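Set the Table, Then Put It Away

Tươi Đinh keeps her party kit in a hall closet, behind the vacuum cleaner. It is two plastic crates, one stacked on the other, and it has served every family dinner, baby shower and block party she has hosted in the past six years. Guests at her house in Stakmont get real forks and cloth napkins. They also get them fast, usually within a few minutes of asking.

"I used to have a drawer for each thing," she says. "Then I had people over and I was running to six drawers. So I stopped having drawers."

Đinh ran the banquet floor at Lưu, a family restaurant on the east side of town, until she left to raise two boys. These days she teaches a Thursday evening class on hosting at home. The class fills up every August, when people start thinking about the holidays, and she caps it at 21. The cooking gets a single session. The rest is about what goes on the table, what goes in the bins, and how to get it all back into the closet before midnight.

Her starting point is the tray. Most people set out a buffet by carrying things to it one at a time: a stack of napkins, a fistful of spoons, the tongs they forgot and had to go back for. Đinh loads a tray for each dish in the kitchen and carries it out once. The cloth goes down first, folded, so the metal doesn't slide or rattle on the way. The serving tools go on top of the cloth. When the dish comes out of the oven, everything it needs is already at its place.

She prefers dark napkins for this. Green, navy and brown all hide a drip of sauce for the length of a meal, and white doesn't. She buys plain cotton ones and washes them warm with the kitchen towels. She has never ironed one. A napkin folded while it is still a little warm from the dryer comes out flat enough for anybody she would want to have over. 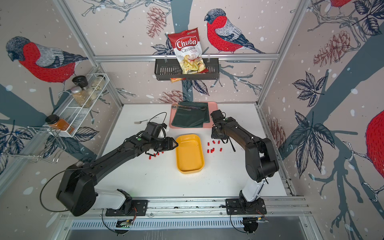
A folded green napkin with tongs and a spoon on a pink tray, and a shallow yellow bin with small red pieces around it.

Color does a second job in her system. Trays are one color and bins are another, and she doesn't mix them. A tray is for things that are going out to the table. A bin is for things that are being picked up. Her sons learned the rule before they could read, and now that they are old enough to be bored at dinner, they clear without being told which thing goes where.

The bins matter more than they look. Any party leaves behind a scatter of small stuff: bottle caps, game pieces, place card holders, the little picks from the appetizers. Picked up by hand, it ends up in pockets and on windowsills. Đinh puts a shallow bin in the middle of the table when the plates come off and leaves it there. People drop things in it as they talk. She sorts it later, sitting down.

Shallow is the word she repeats in class. Students tend to show up with deep tubs because deep tubs hold more, and she sends them home again. In a deep tub the small things sink to the bottom and the sorting turns into digging. A bin with low sides and rounded corners can be tipped and wiped out in one go. Hers came from a discount store called Ulomard, and she has replaced them once, after a move.

Hạnh Thân took the class two years ago and now runs the supply room for the Tutberg community hall, where there may be a wedding on Saturday and a quilting group on Monday. She had inherited a wall of cardboard boxes marked "misc." It took her four weekends to empty them.

"I found three sets of tongs I had bought again," Thân says. "They were all in different boxes, under tablecloths."

She gave the tongs a tray. She gave the serving spoons the same tray, after she noticed that nobody ever asked her for one without the other. The forks were harder. They had come from several donated sets, and she spent an afternoon trying to match them before she gave up and put them all together by size. No renter has complained.

Thân also moved some of her storage up off the tables. Wire baskets hang at shoulder height, with the lighter things in them: rolled ribbon, tape, packs of candles. You can see through the wire, which saves labels. The heavy trays stay low. She leaves one work table clear at the end of each day so that the next person has somewhere to put things down.

Both women are firm about the end of the night. Metal gets washed and dried first and goes back on its tray. Cloth goes straight to the washer, with the crumbs shaken out over the sink. Bins come last, and they have to be empty before they are put away. Đinh will leave a roasting pan soaking until morning, but she won't close the closet on a full bin.

"If it goes in full, it stays full," she says. "I have opened that closet in December and found summer in there."

Her class meets at 6 in the library basement in Stakmont. Students are asked to bring one tray, one bin and whatever is in their messiest drawer.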